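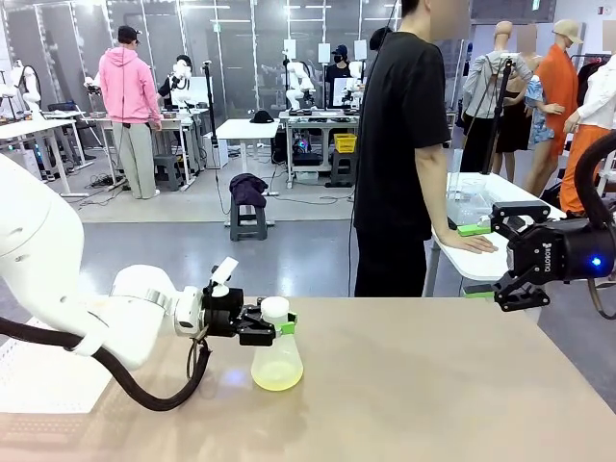

Does a color mean a flavor?

Pour some lemonade into a clear cup and look at it. Pale yellow, maybe a bit green. Most people would say it looks sour. But can a drink look sour? I have my doubts, and I think you should too.

Color is light bouncing off something or passing through it. Taste starts on your tongue. Your eyes can't taste anything, so when you say a yellow drink "looks lemony," your brain is making a guess from the drinks you've had before.

Food companies know about that guess. The word "lemon" on a label doesn't prove a lemon was squeezed into the bottle. Read the small list on the back. You may find a coloring near the end, put there so the drink matches what you expect.

Test it yourself

You need clear apple juice, food coloring, 2 cups and a friend who isn't allowed to peek while you mix.

Pour the same juice into both cups. Add one drop of red to the first and stir. Leave the second alone.

Ask your friend what each one tastes like. Don't give hints – even a grin can be a hint.

Onyekachi Dauda tried it with her class in Brultville in September. Several kids said the red one was cherry. One boy said they were the same juice and he wanted his turn over.

Does that prove eyes fool everyone? No. One class is a small test, and some kids may have copied the kid before them. Try it again with your friend's eyes shut, and write down both answers.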